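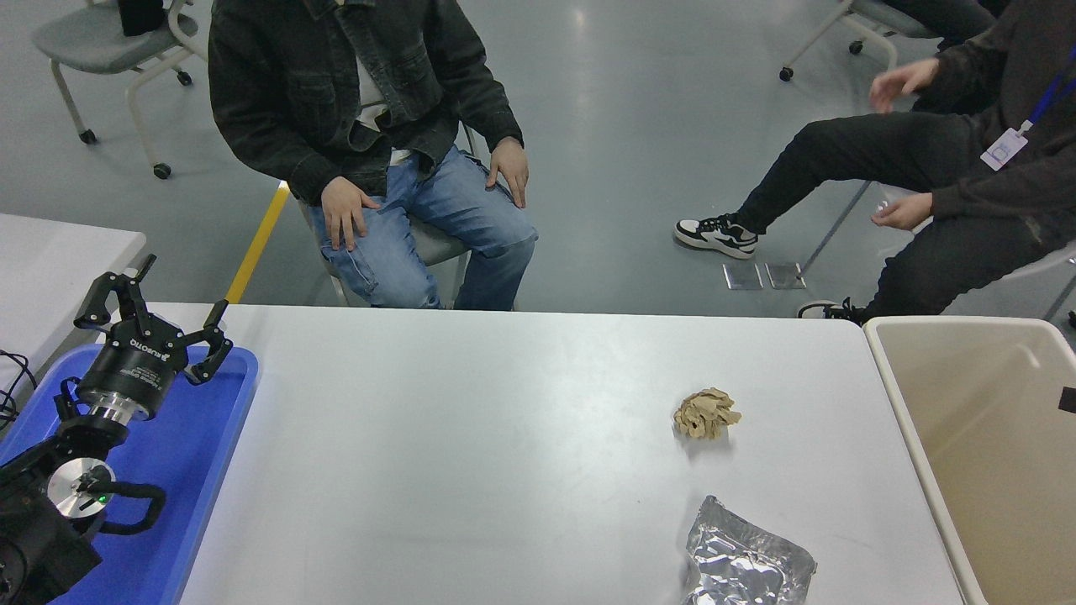

March, late evening

Read the new cell rules again on the train home and I still don't believe half of them. Renato Quezada sent the draft round at lunch with a cheery note saying it was "nearly there". It has 11 sections. The old one was a side of A4 pinned up next to the kettle, and I can't remember anyone getting hurt under it, though I suppose that's the argument people always make just before someone does.

The tidying task is what set it off. Clearing rubbish from a table into a bin, which sounds like the dullest job you could give an arm, and mostly it is. Paper and foil today. Renato wants 3000 logged picks before we're allowed to use the word "reliable" in anything that goes to Wiker. I asked him where 3000 came from. He said Addo used 3000 on their sorting line. I asked where Addo got it. He went to get a coffee.

I don't mind a big number. What I mind is that the draft says nothing about what goes on the table. You could do the whole lot with the same ball of paper, put back in the same spot, and pass. Crumpled paper is kind to a gripper, it gives a bit and there's always something to hold. Foil folded flat is a different animal, with next to nothing sticking up and shine all over the top of it. If we count those two as the same pick then the figure at the end means nothing and I'll say so in the meeting. I'd want them scored apart, and the failures written down as what they were: dropped, missed, pushed off the table. At the moment the form has a box for "success" and a box for "other".

Then there's section 4, on people. It says that anyone seated near the arm must be "aware of its state at all times". I have read that line maybe ten times and I don't know what it asks me to do. Look at it? The indicator on the joint is small and green and you'd have to be sitting on the right side to see it. We sit round these tables for hours. Two people on chairs within a few strides of an arm, one of them with something in his hand, is what an ordinary session looks like with us, and a rule that pretends we are all standing to attention behind a line is going to be ignored by the second morning. Tirnik at least drew the reach of the arm on a plan and said chairs go outside it. You can argue with a drawing. You can't argue with "aware".

There's a yellow stripe on our floor as well. I asked what it marks and got 2 different answers, both given with complete confidence. The draft mentions "the marked area" in four places and never says which marking it means.

Lanyards get a whole paragraph. Must be tucked in or have a breakaway clip. Fine, I agree with that one, and I grumbled about it for a full minute before I noticed that I agreed with it. Same for bags on chairs and things left on the floor. Same for loose cables, although "kept tidy" is in there with no word on who does the tidying or when. I'd put it at the start of every session, with the name of whoever's running it. Renato says names on forms put people off. Well, yes.

The bit I really can't swallow is the sign-off. Genell are supposed to review our good practice document, and Genell also sold us the document it's based on. Nobody upstairs sees anything odd in this. I said I'd sooner have it read by someone from the stores who has never touched an arm, who'd ask what half the words meant. Renato laughed and wrote it down, so either he thinks it's a good idea or he was being polite. With him I can't tell.

To be fair to him (writing this so I remember it in the meeting and don't just moan) he did take my point on the stop button. The draft had it "within easy reach". It now says within reach of a seated person, without getting up, and that it gets pressed for real before the first run of the day - pressed, with the arm moving, and the result noted. That's a proper rule. A child could check whether we'd done it.

My own list for the meeting, then. Score foil and paper apart. Say where the chairs go. Say what the yellow stripe is. Cross out "aware". Ask again about the 3000 and stay in the room until somebody answers.

Knee bad again on the stairs. Forgot to ring Mum, do it before work. Milk.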